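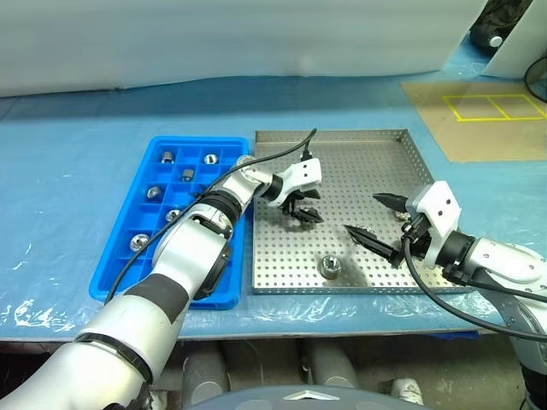 Beschaffung: Zweite Zelle vorerst vertagt

Für das Werk Tenville liegt seit Mai 2020 ein Angebot von Ibarra über eine zweite Sortierzelle mit zwei Armen vor. Grundine rechnet darin mit einer Auslastung von 100 Prozent. Wir halten das für Wunschdenken und haben bei der ersten Zelle bisher 71 Prozent verbucht, Umrüsten nicht mitgezählt. Im Budget stehen noch rund 60 Tausend Euro, und davon gehen Wartung und Ersatzfinger ab. 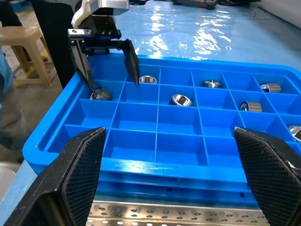 Die Folgekosten kommen im Angebot von Ibarra auf einer halben Seite vor. Greiferfinger sind als Verschleißteile geführt, ohne Preis und ohne Lieferzeit. Gerade die Finger mit dem Rautenmuster an der Greiffläche hätten wir gern einzeln beziffert, ebenso die blauen Fächerkästen, in denen die Metallteile mal aufrecht stehen, mal auf der Seite liegen. Ob der Preis für beide Lagen gilt, steht nirgends. Skelholm verlangt für die Anpassung an neue Teile 10 Prozent Aufschlag. Entschieden wird frühestens im August, und bis dahin bitte keine Zusagen an Lieferanten.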